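Fendton opens remote teaching program for household robot arms

Brukevham, February - Robotics firm Fendton has opened a program in which people with no programming background teach robot arms everyday table tasks, either by moving the arm by hand or by operating it remotely from another desk. The program is based at the company's workshop in Brukevham and is run jointly with Honkanen, which supplies the control software and the hand controllers.

The first group of operators started work this month. Each of them completes 2 days of training before recording tasks that will be used to teach the arms. Sessions run from Monday to Saturday, and each one lasts 90 minutes, including the time needed to reset the table between attempts.

"We wanted operators who know how a kitchen or a living room works," said Heikki Salminen, who heads the program at Fendton. "Someone who has cleared up after dinner for years will make sensible choices about where to take hold of a bowl. Our engineers tend to go for whatever is easiest for the arm, and the recordings end up looking a bit odd."

In a hand-guided session, the operator stands beside the table, takes hold of the arm and leads it through the task while the joint positions are recorded. In a remote session, the operator sits at a separate station and uses a hand controller to direct the arm. Both methods produce a record of the movement alongside camera footage of the table. The software group then trims the start and finish of each attempt and sorts the recordings by task.

The tasks are short and use ordinary household objects. Operators may be asked to move a cup next to a bowl, shift a packet of food to one side or pick up a cloth and put it down again somewhere else. Starting positions are changed between attempts so the arm does not learn a single fixed layout.

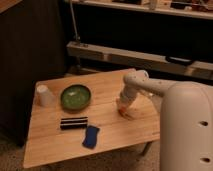

Why use remote control when an operator could guide the arm by hand?

Remote control keeps the operator's hands and body out of the camera's view, so the footage looks much the same as it will when the arm is working on its own. Hand guiding is quicker to learn and gives the operator a better feel for weight and contact, and the program will keep using it for tasks where the grip matters most.

Soft and breakable items have taken up much of the early effort. Cloth changes shape each time it is handled, and biscuits will crumble if the grip closes too far. Operators are told to slow down for these items and to let an attempt go if it starts badly. Failed attempts are kept on file with a note from the operator, and the training group decides later which of them are useful.

Reijo Koskela, who leads software development at Honkanen, said the hand controller had been changed after trial sessions with early users.

"People were gripping it very hard, and by the end of a session their wrists were sore," Mr Koskela said. "We made it lighter and moved the button that opens and closes the gripper. We also slowed the arm down close to the table. The experienced people grumbled about that at first, but their recordings are smoother and they have left it switched on."

The program has 3 remote stations in Brukevham. A further station will open at Fendton's smaller office in Grulau later in the year, and operators there will control arms in the Brukevham workshop over a network link. The companies will use the Grulau station to measure how a delay on the link affects the quality of recordings - a question that has come up often from organisations interested in having their own staff teach the arms off site.

Operators are employed by Fendton on part-time contracts and paid for training days at the same rate as recording sessions. No previous experience with robots is required. Applicants should be comfortable with repetitive work and able to sit or stand for a full session, with breaks. Left-handed controllers are available on request.

The current stage of the program will run for 6 months. At the end of it, Fendton and Honkanen will publish a summary of the tasks recorded and a comparison of hand-guided and remote teaching, covering training time, operator fatigue and how well the arms repeat each task.

Visits to the Brukevham workshop can be arranged for journalists and for training providers. Visitors may try both teaching methods under supervision. Enquiries about visits and operator positions should be directed to the Fendton program office, which is open on weekdays from 9 am.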